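# Sticker colour reading on a hand-held cube during gripper demonstrations

Project report, second-year laboratory module
Author: Marcelino Teixeira

## 1. Background

The Clendness project collects manipulation demonstrations with hand-held grippers. An operator holds one gripper in each hand and carries out a short task at a table, and a camera mounted on the tool records what the gripper sees. The recordings are later used to train a policy for a two-arm robot. Puzzle cubes are part of the object set because they are rigid, have known geometry and carry strong colour boundaries.

My part of the work dealt with a narrow question. If a cube is passed from one gripper to the other, how often can its sticker colours be read correctly from the tool camera alone, and which errors dominate? The answer matters for the labelling stage, where the colours are used to recover the orientation of the cube at each step.

## 2. Data

The set used here holds 3123 still frames taken from handover recordings. Frames were kept if at least one full face of the cube, or a face hidden only by a gripper finger, was turned towards the camera. Of these, 537 were put aside for testing and were not looked at while the method was being tuned.

All recordings were made on the same table, under the ceiling lights of the Toledo room and one lamp. The lamp was not moved between sessions. Some recordings include soft objects on the table as distractors. These were left in, as the final system will have to cope with them.

## 3. Method

### 3.1 Finding the cube

The cube outline is found with the segmentation tool already used in the group (Flomau, default settings). Finger regions are removed with a second mask. Early on I tried to remove the fingers with a plain darkness threshold, but this failed: the grippers are matt black and so is the plastic body of the cube, and the threshold joined the two into one region. The second mask was therefore drawn by hand on a small set of frames and learnt from there.

### 3.2 Fitting the grid

A three by three grid is fitted to each visible face. The fit uses the gaps between stickers, which show as thin dark lines. At least two full lines must be visible in each direction, otherwise the face is marked as not readable and no colours are given for it.

### 3.3 Naming the colours

Two methods were compared.

- **Method A** takes the mean colour of each cell and picks the nearest of six fixed reference colours.
- **Method B** takes the median of the cell after dropping the brightest pixels, then assigns all visible cells together, using the rule that no colour may appear on more than nine stickers and that the three stickers at a corner must be a set that exists on the real cube.

Method B is slower but still runs faster than the grid fit, so its cost was not studied further.

## 4. Results

Method B read more faces without error than Method A on the test frames. The remaining errors were checked by eye, and 65 frames contained at least one wrong sticker under Method B. They fall into the groups below.

**White read as grey, then rejected.** A white sticker turned away from the lamp loses brightness and has no close reference colour. Method A often called it blue. Method B usually recovered it from the corner rule, but could not do so when the neighbouring faces were hidden.

**Yellow and green.** Yellow stickers in weak light move towards green. This was the largest group for both methods. Adding a second, darker yellow reference helped, at the price of a few greens being lost.

**Glare.** Red and orange stickers facing the lamp show bright streaks. Dropping the brightest pixels solved most of these cases – the streaks seldom cover a whole sticker.

**Finger cover.** Where a finger hides more than half of a sticker, the cell is left blank. Blank cells were not counted as errors. With the arched grip, where the fingers pass over the top and down both sides, the lower rows are also often hidden by the receiving gripper when it comes in close to the camera.

## 5. Limits

The two methods were tested in one room only. I made a few recordings near the window in the Durnano workshop, but the set is too small to report, and the references would need to be measured again for daylight. The ground truth was labelled by one person, so there is no figure for agreement between labellers. Frames with strong motion blur were dropped before the split, and the results should not be taken to hold for fast handovers.

## 6. Further work

The next step is to carry the colour estimate over from frame to frame. A sticker that is unclear in one frame is often clear a moment later, and the cube is not turned internally during these tasks. The reference colours should also be measured at the start of each session from a printed card. Code and masks are in the module folder under `cube_read`, with the test list in a separate file.
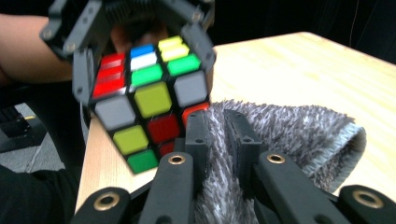
*Figure 1. Cube held in the arched grip, with glare on the red stickers and the second gripper in the foreground.*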